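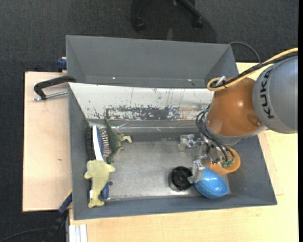
Setting up shelves and bins in the Wevwood app

Okay, you've got the app installed and you've made an account. Now for the part I put off for ages when I built the first version of this guide – telling Wevwood where everything in your house lives. Give yourself an evening for it. I did mine in February with the radio on and it was kind of fun!

Before you start

You'll need your phone, a sheet of the Wurneck labels from the starter pack, and a marker that doesn't smear. If you bought the Skorside edition, your labels are the square ones and everything below still works the same.

1. Open the app and tap Places. Add your home first, then the rooms. Keep room names short, because they get printed on the label and long ones wrap in an ugly way (I learned this with "Downstairs Hall Closet").

2. Tap a room, then tap Add Bin. The app gives it a code with 2 letters and a number. Leave the code alone. You can change the nickname as often as you like, but the code is what the search uses.

3. Stick a label on the short side of the bin, up near the rim, and write the code on it. Press it down for a few seconds, corners too.

Note: Wurneck labels don't love dusty plastic. Wipe the spot and let it dry first. On fabric bins I gave up and used a luggage tag.

4. Empty the bin out and add the items one by one. Type the name, pick a category, hit Save. Kids' toys, batteries, cookie cutters, whatever. If you're in a hurry, use Quick Add and type a whole list with commas between the items.

5. Put everything back and tap Close Bin. Don't skip this one! An open bin won't show up in search, and you'll spend ten minutes convinced the app ate your tape measure.

Caution: Don't rename a room while one of its bins is still open. The app will make a second copy of that bin, and merging the two is a pain. If it's already happened, go to Settings, then Repair, then Merge Copies, and keep the one with the newer date.

How many items can I add?

The free plan stops at 900 items, which sounds like plenty until you do the craft supplies. I stopped listing individual buttons and just put "buttons, mixed". Deleted items stay in the trash for 14 days and they do count toward your limit, so empty the trash if you're getting close.

Sharing with the rest of the house

Go to People, tap Invite, and send the link. Guests can search and move things but can't delete. If you used Wumbei before, you can bring your old lists over from the Import screen – do that before you invite anyone, or they'll get a notification for every single item. Mine were not thrilled.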